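4.2 Things left on tables

Of the 156 tables in the Handley survey, most held a cup. Owusu predicted this, and it took us nine weeks to agree with him. Bottles came second, usually pushed toward the back.
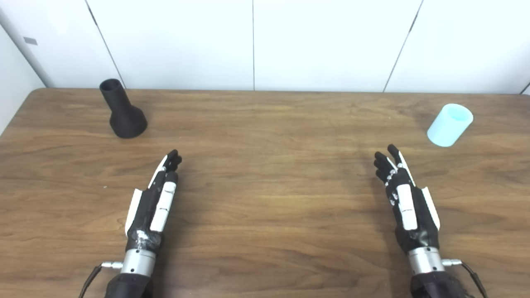
Figure 3. Black bottle-shaped object and light cyan cup, both near the back of a wooden tabletop.

Why do people push things to the back of a table? Mostly to keep their elbows clear, according to the diaries.

Tidiness was rarely mentioned. One diarist called the back edge "storage" — a generous term, which we have kept as a code.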